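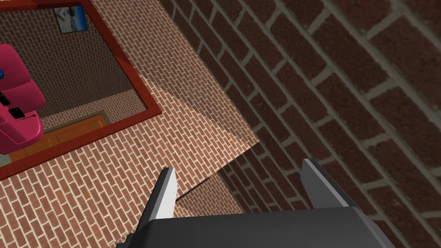

Whelping Area and Kennel Inspection Checklist

Site: Gremden Kennels, Building 3
Completed by: Daiane Cordeiro
Reviewed by: Selvaraj Bandara
Period: July

1. Whelping box
Rails fitted on all sides: Yes
Rails secure under hand pressure: No
Comment: Rear rail moves at the left bracket. Tighten or replace before the next dam is moved in.

2. Heat source
Lamp guard in place: Yes
Cord out of reach of dam and litter: Yes
Unheated area available in box: Yes
Comment: Thermometer reads at lamp height. Move it down to puppy level.

3. Flooring and drains
Surface free of cracks: Yes
Drain covers fixed: Yes
Comment: Sealant worn at the run 4 threshold. Acceptable for now - check again next month.

4. Cleaning products
Stored in locked cabinet: Yes
Dilution chart posted: No
Comment: Old chart removed during painting. Print a new one from the Irnlow binder.

5. Puppy identification
Collars checked for fit: Yes
Collar color matches litter sheet: Yes
Scale checked against test weight: Yes
Comment: Puppy on sheet 341 weighed 449 g. The entry had been written on the line below and was corrected and initialed.

6. Gates and latches
Self-closing: Yes
Latch holds when pushed from inside: Partial
Comment: Run 2 latch catches only when the gate is lifted. Hinge has dropped. Work order 1487 opened.

7. Isolation room
Separate footwear at door: Yes
Separate bowls and bedding: Yes
Hand wash supplied: Yes
Comment: None.

Result: Pass with corrections. Items 1 and 6 to be closed before the whelping box is used again. Items 2 and 4 may be closed by the kennel lead without reinspection.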